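Notebook, Celledlow halls energy and waste audit
March, entry 2, started 9.40

Meter readings first. Chaimongkol block 987 on the sub-meter, up from the last entry but I don't have the exact start time for that one, so treat the difference as a guess. Kwok-wai is going to fix a clipboard to the plant room door so that whoever reads it writes the time next to the number. Andel block could not be read, cupboard locked, key with the porter until after lunch.

Bin weighing went better than last time. We used the platform scale from the teaching lab and zeroed it with the empty tub on. General waste from the ground floor kitchens came to 60 kg over the collection period, mixed recycling was a good deal less. Lamduan thinks the recycling figure is low on account of the lids -- the slot on the new ones is too narrow for a pizza box, so the boxes go in general. I looked in three kitchens and she is right about two of them. The third has the old lids still. 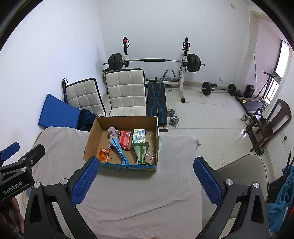 Food waste caddies: liners are splitting when lifted. Divina tried doubling them, which works but uses twice as many, and the supplier's box only holds 200. Asked Yaowalak whether estates can order the heavier grade. She will check what is left in the budget line before the end of term. Until then, empty at half full.

Andel block, 14.15, got in. Reading taken and written on the sheet in the cupboard. Pump was running with the heating timer showing off. Either the timer is wrong or somebody has put the pump on manual. Left it alone and told Kamol, who has the drawings. Do not touch the switch on the left of the panel, it also does the corridor fans.

Survey forms. Returns are poor, about a third of rooms. The question on drying clothes confused people, several answered it for the laundry room when we meant their own radiators. Reword before the next round. Kamol wants a question on windows left open overnight as well. I would keep it to one side of paper.

The green league return wants waste split by building and we have only ever weighed by collection point. Chaimongkol and Andel share the yard bins, so for those two we can only give a joint figure unless we tag the bags. Divina has coloured ties left over from the Tonarance trial and will put them in the kitchens, yellow for Chaimongkol, plain for Andel. Cleaners need telling first.

To do:
Ask porter for a spare key to Andel cupboard
Return scale to teaching lab, charger is in my drawer
Photograph both lid types for the estates request -- Lamduan
Check heating timer against the drawings -- Kamol
Type up kitchen weights, the sheet has tea on it but can be read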